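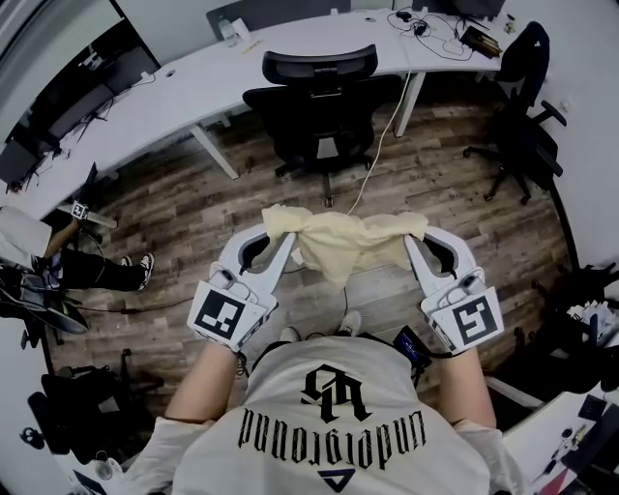

A pale yellow cloth, held at two corners.

Dear Higinio,

I'm glad to send you our February update on the Mimmont listening line, and thank you again for your patience while we got the evening shifts settled. We have now taken 385 calls, most of them after 7 p.m., and many from people who had never talked to anyone about feeling low or anxious. Ynyr Beddoe has trained 34 listeners, and the Valska group meets every Wednesday in the library (with very good soup, I should add!).

Montecinos has been slower - we still need a Spanish-speaking supervisor there, and I'd rather wait for the right person than rush it. The 400 leaflets for the clinics are printed and go out next. Prandia's second payment will cover the phone bill and supervision through the spring.

Warmly,
The Mimmont team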